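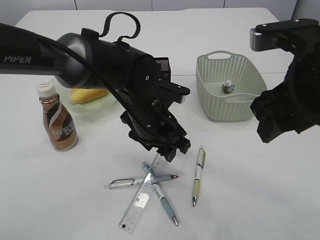 August, after supper

Stationery today. I have been putting it off all summer. Every pen in the apartment ends up on the same table sooner or later, and I can never find one that writes when the phone rings.

Started with the pens. Scribbled each one on the back of an old Zuncombe envelope and threw out the ones that only scratched. That left 16, which is plenty for one person. The ruler stays. I thought I had lost it in the move and bought another one in spring, so the spare can go to Carmela for her classroom. She asked for rulers last month and I forgot.

Went through the drawer in the hall too. Found the receipt for the bookcase, two keys I don't recognize and a letter from Karkley about the water meter, which I should have answered in June. Wrote the reply before I could put it down somewhere. Account number ends in 1596, noting it so I don't have to dig for it again.

I want to keep using baskets for small things. Boxes with lids don't work for me, I put something in and forget it exists. The light green kind is good, easy to wipe out and easy to carry by the handle. I may get one more for the hall.

Had coffee in the middle of it, the Nescafé in the bottle. Too sweet, but I drank it. Need to buy bread, dish soap and stamps.

Phong called around 2 about the shelf. He can bring the drill over, but he wants to know if the wall is brick or plaster. I said plaster. I will knock on it tomorrow and make sure.

Still to do: the batteries, the tape, and the folder of manuals. Bed early.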